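How to practice your serve toss at home

Many players at our club in Nostham lose the rhythm of the serve in winter. The courts are closed until the end of February, and when we come back the toss goes everywhere. I had the same problem for years. Now I do a small practice in my living room and I want to explain how.

You need some tennis balls, a wall, and a ceiling which is not too low. If your ceiling is low, do the exercise on your knees. It feels strange the first evening, but the arm works the same way.

Step 1. Stand sideways to the wall, with the front shoulder near to it. Put a small piece of tape on the wall at the height where you want the ball to stop.

Step 2. Hold the ball with the fingers, not deep in the palm. Keep the arm straight and lift it slowly from the front leg. Open the hand when it is at the level of your eyes.

Step 3. Let the ball fall to the floor. Do not catch it. Look at where it lands: a good toss comes down a little in front of your front foot. 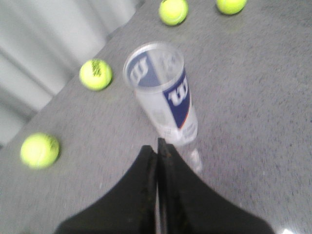

Tennis balls and a clear can on gray carpet.

Carpet is better than a hard floor for this exercise. The ball stays closer to the place where it landed, and the neighbors downstairs will not complain. On tiles you can put down an old blanket.

Step 4. Repeat 22 times, then rest the shoulder. I do three rounds in one evening. Please do not try 200 tosses on the first day, as I did. My shoulder was painful for a week.

Step 5. When most of the tosses reach the tape, close your eyes and try again. My coach, Sang Ngô, gave me this one and I still find it difficult.

If the ball always goes behind your head, you are opening the hand too late. If it spins a lot, your wrist is bending. Try to imagine that you carry a full glass of water.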